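木の手すりと白い天板の手入れについて、手順だけ書いておきます。「一拭きで新品」とうたう記事は山ほどありますが、私は信用していません。

## 1. 手すりは乾拭きから

いきなり洗剤を使わないこと。まず乾いた布で、上から下へ一方向に拭きます。曲がっている部分は布を細く折って、指の腹で押さえながら進めます。

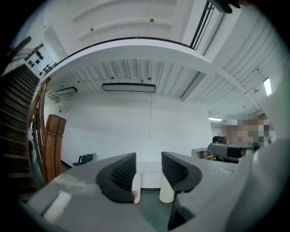 親柱の角は埃が残りやすいので、柔らかい刷毛で先に払います。Nostowの木部用ワックスも試しましたが、4,000円の価値があったかは疑問です。固く絞った布との差が私にはわかりませんでした。

## 2. 白い天板

中性洗剤を薄めて布に含ませ、縁から中央へ。メラミンスポンジは勧めません。汚れと一緒に艶まで削る恐れがあります。鉢植えを置くなら、底の水気を拭いてから戻します。
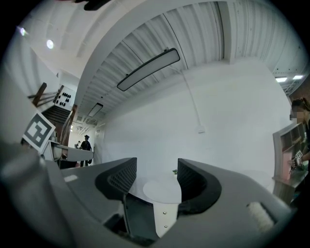
*丸みのある白い天板と緑の葉。奥は白い壁。*

壁と天板を同じ布で拭く人がいますが、分けたほうが無難です。

## 3. 引き出し

1. 開けて中身を全部出す
2. 隅の埃を刷毛で掻き出す
3. 乾いた布で底と側面を拭く
4. 開けたまま12分置く

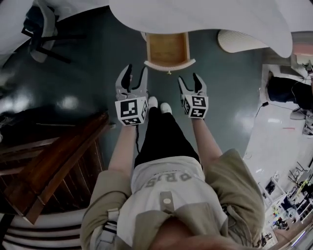

つまみの付け根も忘れずに。引き出しの滑りが悪いとき、Joltaの潤滑スプレーを吹けという人もいますが、木に染みた油は後が面倒です。ろうそくを軽くこすりつければ足ります。

頻度は月に一度で十分だと思います。「毎日拭け」と書いてあったら、何を売っているページなのか確かめてください。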